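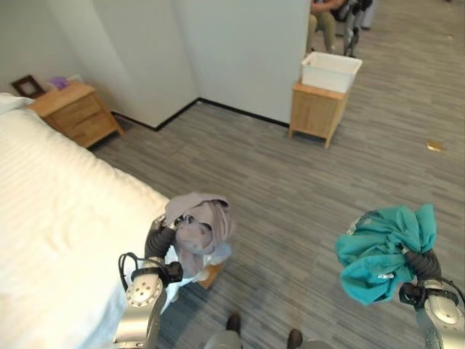

4.2 Seams as landmarks in unfolded laundry

A pile of clothes beside a bed looks hopeless at first, and that is exactly why we enjoyed this part of the study so much! Our clothing set, collected at Prullau in July, holds 1112 crumpled garments, and nearly all of them have lost the outline a person would use to name them. What stays readable is the stitching. On a pale blue-gray knit, a zigzag band of thread still marks where two panels meet, however the cloth is bunched – and it gives a sorter a line to follow toward a hem.

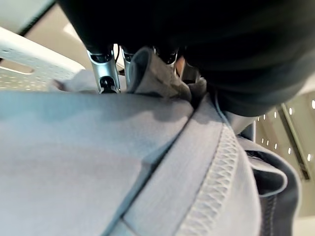
Why not simply shake each garment out first? Shaking works well for shirts and towels, but heavy knits tend to drop back into the same folds, and small items get flung off the bed.

We therefore asked our sorters to find a seam, trace it with their fingers to the nearest edge, and only then begin folding. Color turned out to matter less than we had hoped. In teal cloth the creases go very dark, yet a fine line of stitching can be picked out running down between them.
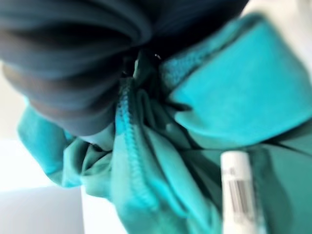

Radymyr Palamarchuk objected that a seam can lead to the wrong edge, since side seams and sleeve seams join under the arm, and he suggested teaching people to look for the doubled hem before anything else. We like this idea and tested it on 95 garments from the Hordiienko set (Section 5).

Straps and drawstrings are a separate pleasure – and a nuisance. A loop of narrow band can lie beside a seam and be followed by mistake.
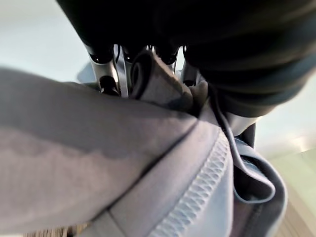 Figure 4. Gray fabric with a raised stitched seam and a strap or drawstring loop.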